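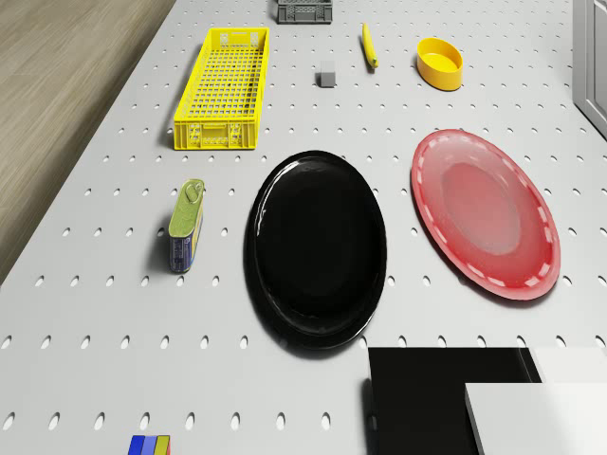
The Arithmetic of a Short Bench

Mar 14, 2018

Conference tournaments compress a problem that the regular season spreads across four months. A team that normally plays twice a week is asked to play on consecutive days, with one light practice or none in between. The coaching staff has to decide how many minutes to spend on each game before it knows whether there will be another.

Hesov is a useful case. The school finished in the lower half of its league and drew an opening-round game, so it needed four wins in four days to take the automatic bid. It got three. The loss came in the final, to a Nikar team that had a double bye and was playing its second game of the week.

The box scores show where the cost fell. Hesov used nine players in the first round, eight in the second, and seven in the semifinal. In the final it used 6 until the last two minutes. Its starting point guard, who averaged 30 minutes a game during the season, played all 40 minutes in the semifinal and came out of the final only for foul trouble. He took two free throws in the second half of that game and missed both short.

Short misses are the usual sign. Jump shooters get their lift from the legs, and tired legs take distance off the shot before they change its direction. Hesov's misses from beyond the arc in the final were mostly front rim. The staff charts this by hand on a printed half-court diagram, one mark per attempt, with a letter for the side of the rim the ball hit first. In the opener the letters were mixed. By Saturday they were close to uniform.
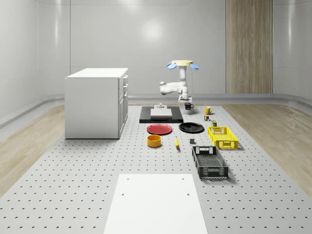

Defense is harder to read from a chart. The staff graded closeouts, meaning the distance between defender and shooter when the ball leaves the shooter's hand. A closeout counts as good when the defender arrives with a hand up and both feet under control. Hesov graded well in the first two rounds. In the final, the weak-side defender was late on most skip passes, and Nikar threw more of them as the game went on. Nikar made seven threes after halftime, five from the same corner.

A zone would have cut down on the running. Hesov had played one for short stretches in January and gave up too many offensive rebounds out of it. The staff kept it in the plan for the final but used it on only four possessions. Nikar scored on three of them, twice on putbacks.

Pace was the other available tool. Hesov averaged 71 possessions a game in league play. It slowed to 66 in the semifinal against Makhubela, walking the ball up after made baskets and running the shot clock under ten before the first ball screen. That game ended 58-54, and it was the best defensive result of Hesov's season. The same plan was called for the final, but Nikar pressed after every make and did not allow it. The press produced only three steals. Its main effect was on the legs of the two guards who had to break it.

The league has played this format at Rurell Arena for six seasons. In that time no team from the opening round has won the title, and only Hesov has reached the last day. Seeding explains most of that record, as the teams in the opening round are there for a reason. Fatigue accounts for a smaller share, and separating the two would take far more games than the league has on file.

One possible change is a rest day before the final. The coaches discussed it at their spring meeting last year and did not bring it to a vote. Arena rental is the main objection, followed by the television window, which is fixed through 2020.

The remaining option belongs to the teams. Hesov's bench averaged 41 minutes combined during the season, low for the league, and the reserves who entered the final cold had played little since early February. Giving the eighth and ninth players regular first-half shifts in league games may cost a possession or two each night. Hesov returns four starters and both of those reserves, and its staff plans to set the rotation at nine when practice opens in the fall.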